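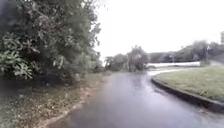 The path after rain, where it bends to the right. Big bush on the left side.

December, Wednesday, started 7:40 in the morning

Continuing with the leather dye for the Cullinane bags. Last time I wrote that the brown came out with a red tone on the shoulder pieces, and Houshang asked me to repeat it with a new mix before we touch the good hides. So today is only test strips.

I cut 41 strips from the Medov offcuts, all from the same side, all across the back. Two had a scar from a fence or an insect and I put them away, so 39 in the test. Each strip has its number pressed on the flesh side with the small stamps. Please do not write numbers with the ballpoint, the alcohol in the dye takes it away and then we have strips without names, as in October.

Mix A is the old one. Mix B has less of the red brown and five drops of the dark green for each 100 ml. I was afraid that the green will look dirty, but on the first strip it only made the brown more quiet. Mix C is B with one third more alcohol.

Applied with wool dauber, two coats, the second one crosswise to the first. 20 minutes between coats by the kitchen timer. The workshop was 16 degrees when I started and the heater needed more than one hour to bring it to 19. I note this because the first seven strips were dyed in the cold part and perhaps it matters for the drying.

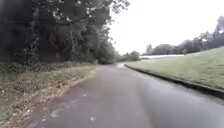
By half past ten all strips had both coats. I hung them on the line over the sink with the grain side to the window. Mix C dries faster, that was expected, but it leaves a dark edge where the dauber stops. On a strip it is not so important. On a bag panel you would see it from across the room. I think C is finished for us, unless somebody wants to try it with the airbrush.

The balance problem again: it showed 374 g for the full bottle of B, then a few minutes later it showed less for the same bottle, with the cap on and nothing taken out. I changed the battery and it became stable. Still I weighed everything a second time. The numbers in the table in the blue folder are from the second weighing, the first ones are crossed out but can be read.

Houshang Moradi came before lunch and looked at the strips without knowing which is which. He put the A strips to one side immediately, "too much fox." Between B and C he had no strong opinion about color, but he also saw the edges on C. He asked if the green will show after the wax. This I could not answer, the wax test is for tomorrow when the strips are completely dry.

He also reminded me that the Protgate thread is a cold brown, almost gray, and next to the warm leather it looks like a mistake. I had forgotten this. We put a piece of thread on each group. With B it sits well. With A it looks bad, and now I understand the complaint from the last order better.

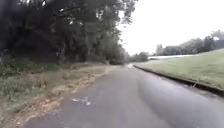

Afternoon: rub test with white cotton, dry only. I wanted to do 30 strokes on each strip but after the first ten strips my wrist was hurting, so I made 20 strokes for all and repeated nothing. For A and B there is a light mark on the cotton, similar for both. For C the mark is clearly darker. Maybe the extra alcohol carries the dye but does not help it to stay. I do not know enough chemistry to say it with more confidence.

One strip of B (number 18) has a pale spot in the middle, size of a lentil. I looked with the loupe and it seems there was some finish or glue on the leather before dyeing. Before we dye the real panels we should wipe them all with the Genden cleaner and let them rest for one night. I skipped the cleaner today and this was lazy of me.

Used today: about 60 ml of B, less of the others. The dark green is going down, there is enough for the Cullinane panels but not for a second order. I put it on the shopping list on the door.

To do:
Wax on half of every group, leave the other half bare.
Wet rub test, 20 strokes, same cotton.
Ask Medov if the next hides come from the same tannery.
Wash the daubers properly, the one for A is already hard like wood.

Stopped at 16:50. Heater off, window over the sink open one finger for the smell.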